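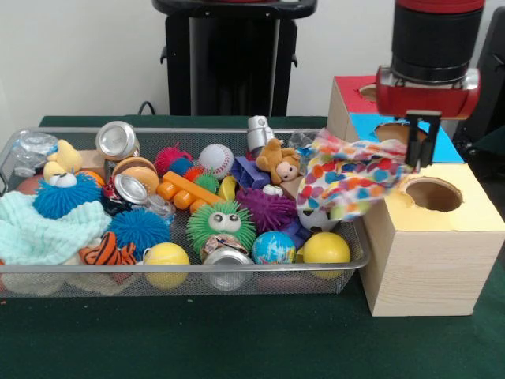 The bench, wire basket full, heart-print cloth in the gripper.

February 2020
Minutes taken by Telmo Soler

Calloway software group, regular meeting, upstairs room

Present: Candela Figueroa (chair), Itziar Gallardo (perception), Ramiro Miranda (planning), Wekesa Barasa (control and tooling), Telmo Soler (minutes, under protest, protest noted).

Apologies: none received. The person from Berholm who was going to dial in did not dial in.

1. Minutes of the last meeting

Accepted with one correction. Ramiro did not say the planner was "basically finished." He says he said "basically finishing." The chair ruled that both versions would be struck and the planner judged on its merits under item 4.

2. Matters arising

Wekesa has moved the nightly build off the machine that also ran the door lock. The door lock is slower now. No action.

The log viewer still shows times in two time zones on the same page. Itziar has a fix waiting for review and has had it waiting since August. Candela asked who the reviewer was. It was Candela. She will review it.

3. Perception (Itziar)

Itziar reported on the new segmentation model, which replaces the one everybody complained about with one that people have not had time to complain about yet. It was run over the labeled set of 298 basket views. Rigid things with a clear outline do well: the baseball, the globe ball, the toy hamburger. The spiky balls are found reliably but get merged when they touch, so the pink, blue, red and green ones sitting together tend to come back as a single long object with opinions. Splitting them by color works until two neighbors are the same color.

Clear plastic remains bad. The bottle in the corner and the crinkled wrapper at the back are found in some views and missing in others, and depth goes straight through them to whatever is behind. Itziar proposes to stop asking depth for its view on anything the color model calls transparent, and to use the basket rim and neighboring objects to bound the height. Ramiro asked what happens if there are no neighbors. Itziar said then it is a different basket.

Crushed cans: the shiny ends blow out under the overhead light and the mask comes back with a hole in it. The planner then politely tries to grasp the rim of the hole. Hole filling is to be added after the mask step, with a size limit so that it doesn't also fill in the orange building toy, whose gaps are real.

There was a longer discussion about the wire mesh. When an object shows through the low front wall, the model sometimes reports a second copy of it, lower down and striped. The tiger plush hangs over the front edge and was striped to begin with, so it has been reported as mesh, as two tigers, and in one run as nothing. Candela asked whether we could simply know where the basket is and mask off the wall. Itziar said yes, provided the basket is where we say it is. Wekesa said the basket pose is in the config file. Telmo asked when the config file was last edited. The meeting moved on.

Action: Itziar to fit the basket rim at the start of each run and write the pose to the log.
Action: Itziar to add hole filling with a size limit.

4. Planning (Ramiro)

The grasp ranker now scores cloth separately from everything else. Under the old scoring, cloth was treated as a very flat rigid body, so the planner would lift the heart-print one by a fold and assume that the rest came along in the same shape. It does not. It hangs. The collision check now puts a loose cone under the gripper whenever the held object is labeled cloth, and the arm carries it higher on the way to the box.

Wekesa objected that the cone is far too generous. With the current setting the planner rejects most paths from the right corner of the basket to the wooden box, and those are next to each other. Ramiro agreed the distance was short and said the cone was a starting value. Wekesa asked what it was starting from. Ramiro said caution.

Agreed after some back and forth: cone length will come from the observed cloth mask just after the lift, with the old fixed value as a fallback when the mask is missing.

On drop targets, the planner picks a hole in the box top by matching the object's footprint against the opening. The large hole in the yellow panel gets nearly everything. The hole in the red panel is small, and the planner has stopped suggesting it at all, which Ramiro calls correct and Candela calls giving up. Cloth has no useful footprint once it is hanging, so for now it gets the large hole by rule. Itziar dislikes rules. It was noted that the rule is one line and her alternative is a second network.

The pale green knitted cloth, draped over the front rim, is still marked as do-not-attempt in the task list. Fabric over a wire edge is a pull problem before it is a lift problem, and the planner has no idea of pulling sideways first. Ramiro would like to write one. Everyone would like him to finish the cone.

Action: Ramiro to drive cone length from the mask, fallback kept.
Action: Ramiro to write one page on sideways pulls. One page was repeated by the chair.

5. Control (Wekesa)

The command loop runs at 200 Hz and has done so without missed cycles since the logging thread was moved out of it. Wekesa wanted this in the minutes. It is in the minutes.

Finger closing on thin material is still stiff. The controller closes to a set width and then waits for a force reading that a single layer of cloth does not give, so it times out and reports a failed grasp while holding the cloth perfectly well. The plan is to accept a grasp when the fingers have stopped and perception agrees that something is between them. Itziar asked to be told before perception is given new jobs. Wekesa said he was telling her.

Release has the reverse trouble. The state machine marks an item as placed when the fingers open, whether or not anything has fallen. A check after release was agreed, using the same view as the grasp check so that there is one piece of code to be wrong in.

Action: Wekesa to write the combined grasp and release check, with Itziar.

6. Tooling and Mimero

Mimero, our replay tool, now opens a run in 11 seconds. Candela asked what it was before and was told it was better not to dwell on it. Replays can be paused at any planner decision and the rejected grasps shown beside the chosen one. Ramiro finds this useful and a little personal.

Labels: Telmo raised the object names. The same toy is "monster," "puffer," and "blue_fuzzy_2" in three different files, and the green one with the googly eyes has inherited two of those. The discussion took longer than item 5. It was decided to use plain names with color first and no jokes. Five names were fixed on the spot. The small silver robot figure was the hard one, as "robot" is a reserved word in our config and naming a toy that would stop the arm from loading. It will be "silver_figure." Wekesa abstained.

Action: Telmo to finish the name list and run the rename script on a copy first.

7. Loltwood visit

Loltwood want to see the system clearing a mixed basket and have asked for "live numbers." Candela prefers to show runs in Mimero alongside the bench, so that visitors can see why a grasp was picked and not just that it was. Ramiro asked that the clear bottle be left out. Itziar asked that it be left in, as she expects to have the fix by then. Left in. Ramiro wishes it recorded that he asked.

Software freeze five working days before the visit. Config changes count as software. This was said twice, facing Wekesa.

8. Any other business

Wekesa asked whether the whiteboard diagram of the state machine could be wiped, as it no longer matches the code. Ramiro said it is the only version he understands. To be photographed, then wiped.

Berholm to be asked again about the gripper driver update, this time in writing.

Next meeting: same room, Candela to set the time once the review in item 2 is done.

3 comments | 5 shares

Contact: Calloway software group, minutes to Telmo Soler
© 2020 Calloway. Back to top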